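Sasisetti tabletop episodes: data card and house rules

Maintained by Leena Laaksonen, with Onni Ojala on the recording side. Last revised in March.

What is in it

Teleoperated two-arm episodes recorded at the Cenville site, in enclosed cells with small household things on the table. Each episode has joint positions, gripper openings, the fixed camera view and a one-line task label. Episodes longer than 90 seconds were dropped, which removes most of the slow, careful attempts and probably makes the operators look better than they were.

How far to trust the labels

Not very. A label records what the operator was asked to do. Whether it got done is a separate field, filled in afterwards by one person watching at double speed. We had a second person go over 46 episodes, and they disagreed often enough that I would not quote a success rate from this set. If you see one quoted, ask which field it came from.

The rules, and what we think of them

We started from the Gravico recording checklist. It is tidy and reads well. Much of it asks people to tick that they have looked at something, and a tick proves that a pen was working. We kept the parts that can be checked from the recording itself:

- Everything on the table at the start goes in the object list, including things the task never touches.
- Anything lying outside the work surface but in view goes in the list too, marked "outside".
- Cables must have slack through the whole reach of the arm. Check this by moving the arm.
- No hands in the cell while the arms are powered.
- Printed walls are noted by pattern name. "Blue background" is not a pattern name.

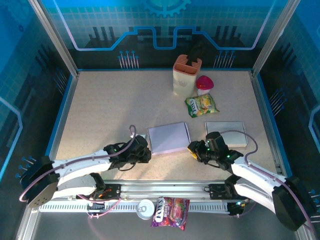

The "outside" mark is the one most often forgotten, and Eide's import script silently throws it away if the field is blank. We have reported this. Until it is fixed, compare the object list with the first image of the episode yourself.

Known gaps

Two cells are over-represented. Lighting is even and flattering, so do not expect a policy trained here to cope with a window. Packaging is mostly bright and branded – a model may well learn the wrapper and nothing about the shape.

Compliance claims

Earlier versions of this card said the recordings "follow good practice". Onni asked whose, and I had no answer, so the line has gone. Nothing here is a safety certificate for the cells or for anything trained on the data.

Corrections

Send the episode number and the field you think is wrong. Please leave the original value in your message.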